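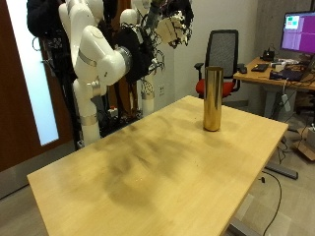 Two-Arm Handling Moves Into Its Second Phase at Herthorpe

Monday, January 17, 2022

The Herthorpe packing department will begin the second phase of its two-arm handling program this month. The first phase, which started in July, was limited to metal canisters handled one at a time on a table in the trial room. The second phase extends the work to finished goods on the Toledo line and brings changes to job duties, shift patterns and training. Staff in packing, inspection and maintenance are asked to read this notice in full.

What was done in the first phase

The trial used pairs of robot arms fitted with jointed hands. A staff member placed a canister upright on the table, and the arms were guided through the lift, the turn and the return. Polished canisters were chosen on purpose. They mark easily and are slippery to grip, and packers have long named them as the most tiring item on the line. Over the course of the trial, 1765 lifts were recorded and reviewed by packing and inspection staff together.

Reviewers noted that the hands did well with upright canisters and poorly with any that had tipped over. Cable upkeep on the hands also took more of the maintenance team's time than had been planned. Merari, which supplies the control software, has been given both findings.

What changes for staff

No positions will be removed as a result of the second phase. Ten packing positions on the Toledo line will be reclassified as handling operator positions. Handling operators will set out canisters, start and stop the arms, check the surface of each finished item and clear any fault that does not call for tools. Manual packing will continue on all other lines.

Pay grades for the reclassified positions are under review and will not be lower than those now in effect. Employees who would prefer to remain in manual packing may say so in writing to the personnel office, and will be offered a place on the Brellov line on the same shift.

Inspection staff will see a smaller change. Items handled by the arms will be inspected at the table, before boxing. Inspectors will therefore work standing for part of each shift, and the schedule of seated breaks has been adjusted to match.

Training

Each handling operator will complete 90 minutes of classroom instruction followed by two supervised shifts. Classroom sessions cover safe approach to the arms, the stop controls, and the reporting form. Maintenance staff will attend a separate session on the care of wiring and connectors at the hands. All training takes place in paid hours.

Conduct near the arms

Only trained staff may reach across the table while the arms are powered. Loose sleeves, lanyards and rings must be removed beforehand. Cables on the floor are to be left where maintenance has placed them, and any cable found to be worn should be reported before the next start.

Comments and questions

More than 200 comments were received during the first phase, many of them about noise and the pace of work. Written replies are available at the personnel office and on the notice board outside the canteen. Further comments may be left in the box at either location, with or without a name.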